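Werklow two-arm desk cell, reviewed after a winter of calligraphy 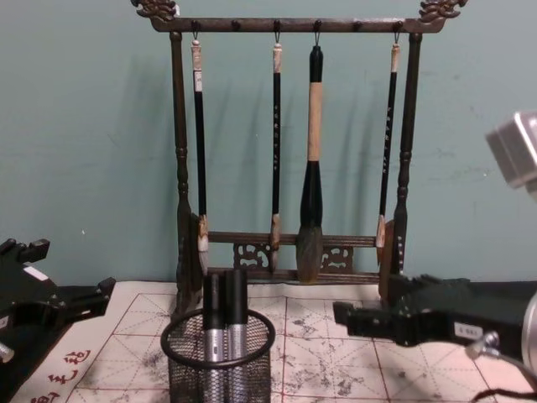
Orest Savchuk wrote in to ask whether the grippers drift out of line once the cell has been running for a while, as his own lost its zero after every long session and he was fed up with doing the whole setup again. Short answer – yes, a bit, and I'll get to it.

I've had the Werklow since before Christmas and it lives in my back room in Flelcombe, where it does brush work and very little else. It cost me 1,239 pounds with both arms and the grippers. That's a lot for a hobby, I know, but I'd looked at the Mutow and it came out dearer once you'd added the second arm.

Setup first. The arms bolt down easily enough, but the base plate wants a properly flat table and mine wasn't, so I spent a whole evening with shims and bad language. The manual skips this completely. Do it before you calibrate anything, otherwise the tips end up at different heights over the paper and you'll be chasing a fault that isn't there (ask me how I know!).

Calibration is where I fell for it a bit. You bring each gripper to a corner of the practice grid, press the button, go on to the next. The red squares make it lovely and easy to see when one side is out. I keep the rack and the mesh pen cup in the same spots, the cup in front of the rack, and every taught position is worked out from those two. Move the rack a finger's width and you teach the lot again.

Now the drift. Mine creeps on the right arm, mostly in the wrist. The screws there come loose with use, so I nip them up on a Tuesday before I start and re-zero afterwards. It takes 17 minutes if I don't stop for tea. Orest, try that before you wipe your settings – I'd bet on the screws.

The fingers need a wipe as well. Ink gets absolutely everywhere, you should see my practice sheets, and once it dries on the pads a thin brush handle starts to turn in the grip. A damp cloth does it. The big bamboo-coloured brush is a different problem, being so much fatter than the slim black ones, and I had to teach it a wider opening of its own.

Grumbles: the cable on the right side hangs too low for my liking, and the clips in the box are useless. I bought a bag of Shevchuk ones instead. Service is due at 1,000 hours and I'm at 395, so I can't tell you what that's like yet.

Four stars from me. It would be five with decent clips and a page about shims.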